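The 30-day bag thing, halfway in

2023-12-12

Desta Gebreyes swears by sorting as you go. One bag open on the table, everything you haven't touched since October goes in, no second looks, 30 days until you're a new person. I have my doubts. I've read this advice under so many different titles, and my hall closet looks the same as ever.

Still, I said I'd try it. Rule one is that the bag stays open where you can see it.
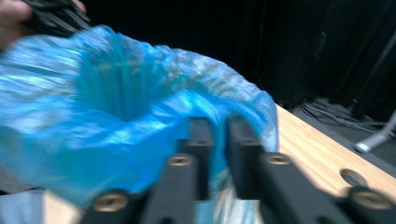
Thin blue plastic is a pain for this. It folds in on itself, the mouth closes up, and you need one hand for the bag and one for the junk. A cardboard box would just sit there — but a box, says the method, is "storage," and storage is cheating. Okay.

So far I've parted with a dead Vetell charger and 17 takeout menus. I can't say I feel lighter. The closet door does shut now, if you lean on it a little.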